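Finally got my hands on the Reter stool plans, the ones Obura put out as a free booklet. 16 pages, one saw, one drill, no glue. I've wanted to have a go since June and I have opinions.
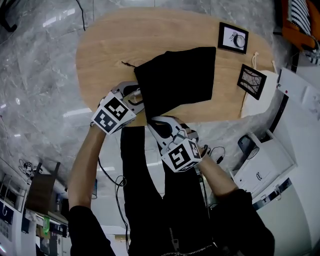 a reply already from someone in Clonness: the booklet is lovely to look at but the cutting list is wrong, you end up one leg short if you buy the boards it tells you to. Fair point! I had the same problem and thought I'd miscounted.

So, if you're making one: buy 2 extra lengths. The offcuts do for the crosspiece and you won't be driving back to the timber yard five minutes before it shuts like I did.

What I love is that the drawings don't fuss. You get a side view, a top view and a little sketch of someone sitting on it looking pleased with themselves. The rest you sort out as you go.

What I don't love – the seat height. It says 91 on the drawing and doesn't say what of. Can't be centimetres unless you're a giraffe. I ended up measuring the kitchen chair and copying that.

Went to the open day at the Misomcombe workshop on Sunday and they had a whole row of Reters made by different people. Same plans, and no two alike. Fat legs, skinny legs, one painted the colour of custard. I sat on every one I could get to.

The wobbly ones were the nicest, I'm sorry to say. Mine wobbles too so I would say that.

Somebody there was selling finished ones for 100 quid and there was a bit of muttering about it. I'm in two minds. The booklet's free and says do what you like with it, but it also goes on for a page and a half about making your own being the whole idea.

Anyway I've sanded mine twice and I still haven't decided on oil or wax. Leaning oil. If you've used wax on cheap pine and it didn't go sticky, tell me which one please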